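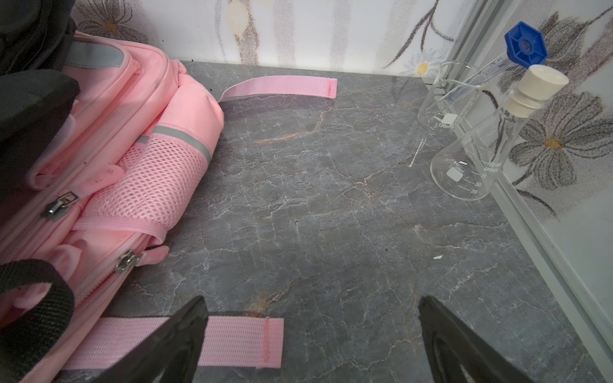 *Wrist cam, pink bag on its side, both fingers near the lower strap.*

March, notebook 3, bags task. Picking up from where Rania left off with the strap segmenter.

Started 09:40. Aim for today: get the grasp proposer to stop treating webbing as a rigid edge. Straps lying flat on the table come out of the depth as nothing at all, the mask has them but the height map doesn't, so the planner puts the approach point at table height minus a bit and the safety layer quite rightly refuses. Same fault we had at Skurham with the cable ends.

Changed:
- strap mask now gets its own height prior (table plane + 2 mm), not raw depth
- grasp yaw taken from the local strap direction, not the whole-blob axis. Blob axis was rubbish whenever two straps were joined in the mask
- glassware in the back corner marked keep-out, padded. Flask edges come and go in depth so I've hard coded the box for now. TODO do it properly

Ran 200 replayed views through the new proposer before touching the arms. Far fewer refused approaches. Still picks the zip pulls as strap ends now and then, shiny = high score. Need to look at the training crops. 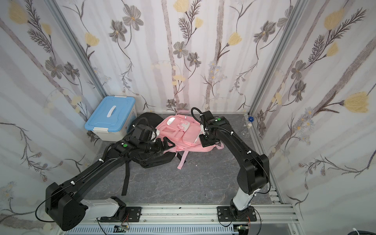 *Both grippers at the pink bag, black bag partly under it. Fixed cam view.*

Two-bag layout is where the planner gets slow. Left and right are planned one after the other, left first, then right has to fit round whatever left has chosen. With the bags stacked the right arm keeps getting the awkward elbow. Tried swapping the order: better for right, worse for left, so no free lunch. Raghda wants a joint plan with a shared time axis. I agree but it's a weeks job, not a morning's.

Cheap fix for now: plan both orders, score by smallest clearance between the forearms, keep the better one. Planning time goes up to 345 ms, fine at this stage. Put it behind a flag (`both_orders`), default off until Raghda has read it.

Also the hose model. Collision shapes for the forearms were the bare links, no hoses. Added a fat capsule over the wrist loops. Ugly but the clearances are believable now. Geagea branch has the old shapes, DON'T merge from there.
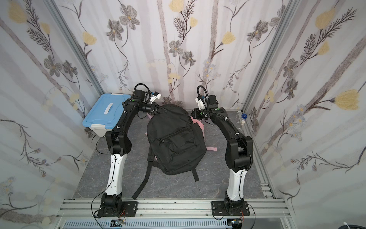
*Black bag over the pink, left gripper by the carry handle.*

Tracker notes. Bag identity is by colour + overlap with the previous mask. When the black bag covers most of the pink one, the pink mask breaks into bits (one to the right, one back left) and the tracker gives each bit a new id. So the task layer thinks there are 3 bags and asks for a plan to a bag that isnt there.

Patch: bits of the same colour that both touch the same covering mask get merged and keep the old id. Will be wrong if we ever use two pink bags. Wrote that in the readme so we can't say we weren't warned.

Handle detector looks usable on the black bag. Confidence drops when the gripper is over the handle, as you'd expect, so I freeze the last good estimate once the fingers are within the close range. Rania, your timeout is still in there, I've only moved it to the config.

14:15. Wrist view close-up problem. Once a gripper is right up against the bag the wrist stream is mostly blurred pink and wallpaper, and the matcher latches on to the flowers instead. 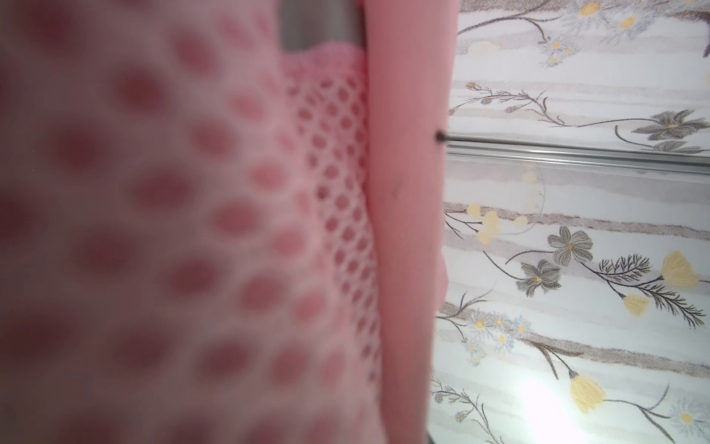 It gets hundreds of lovely sharp matches on the wall and reports a very confident pose for the wrong thing. The mesh makes it worse, repeating holes, every match looks as good as its neighbour. Two things to try:

1. drop wrist matches when the near blur covers more than a set share of the image, fall back to arm kinematics + the last fixed cam estimate
2. mask the walls out using the known enclosure planes before matching

Did 1, quick. Threshold is a guess. 2 needs the extrinsics redone, and the ones from Drollholm are stale.

Left to do:
- zip pull crops
- proper keep-out from perception, not my hard coded box
- Raghda to review `both_orders`
- ask Rania where the Kimanar calibration script lives, the copy on the shared drive wont run
- extrinsics, then wall masking

Config and patches pushed to my branch, replay logs are in the usual folder.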